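I caught Morfudd Rosser on her tea break at Vatard, where she writes the house rules for the robot cells that strip and refit old desktop PCs. I'd expected a thick binder. She handed me 13 pages, stapled (and a bit tea-stained, I have to say!).

"It used to be 38," she told me. "People skipped to the end and signed it."

Her favourite rule is the dull one about drives. The arm comes in slowly, stops above the bay, and only then goes down. "If the caddy's tilted, you sort it out up there, with room to spare. You don't let it push and hope."
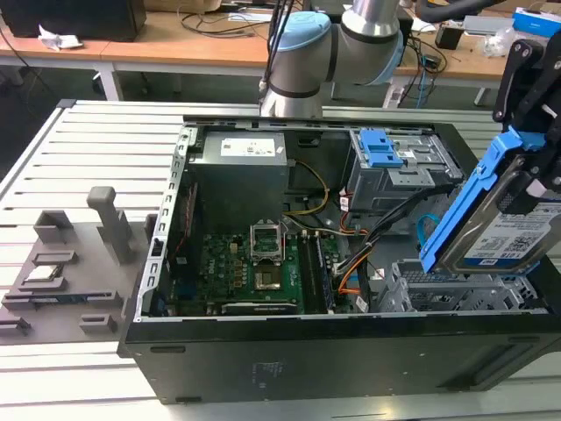

Who is allowed to restart a cell after a stop?

The person who cleared it, and only once they've stepped back out and signed the log.

That one came in last February, after a long row with the night shift, and Morfudd still gets teased for it. Ketsara Boonchu, who'd wandered over for the biscuits by then, reckons it's the one rule she'd keep if she had to bin the rest.

I asked what's next. "Cables," they both said, and Morfudd groaned. She's on her third draft of that page and it's still too long.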